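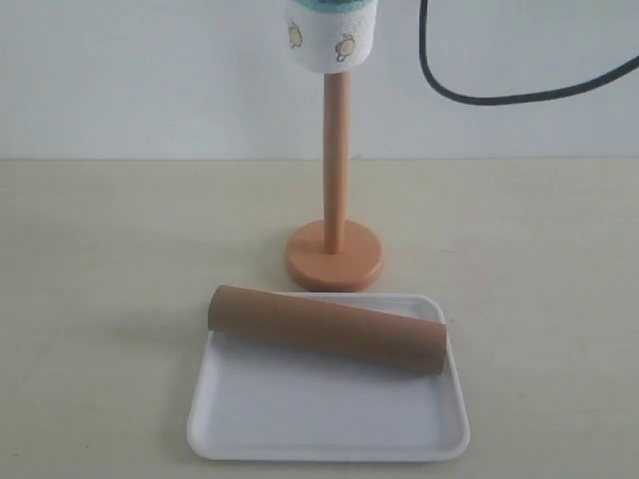 The holder, with the roll sitting high on the rod

Paper towel roll won't sit down on the base of a wooden holder. Fix?

I have a plain upright holder, round base with a wooden rod in the middle. The roll with the little cartoon print on it stays up on the rod and leaves a lot of bare wood between it and the base. If I push it down it goes, but then I have to twist it to get a sheet off, and half the time the whole holder comes along with it. I bought the holder secondhand in Mernbridge in November and it has no label. I've tried two rolls out of the same pack and they both grip. Should I sand the rod, or is this the wrong size of roll?

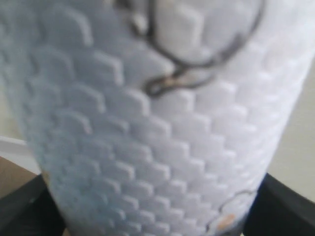 Close-up of the roll, raised pattern and part of the print

Posted by nolora76

Check the tube before you touch the rod. Rolls get squashed in the pack and the cardboard core ends up oval, so it pinches on two sides. Take the roll off, stand it on end and work the core open with the handle of a wooden spoon. Go all the way around at both ends. Then try it again.

If it still grips, sand the rod lightly with fine paper, along the grain, and wipe off the dust. A few passes, then test. You can always take off more. Don't put cooking oil on it to make it slide, it gets sticky and will soak into the cardboard.

For the holder moving around, cut a circle of thin rubber shelf liner and stick it under the base. Mine has been on there about 11 months and I can tear a sheet with one hand now.

Posted by Esuscombe_Kitchen
2,757 posts

Could be the towels. The embossed kind with the bumps is thick and they wind it tight, some brands have a narrower core too. Measure across the rod and take the number with you when you shop.

Posted by sydorenko500

Just get the wall mounted kind. Had one for years, no problems. You need a drill though.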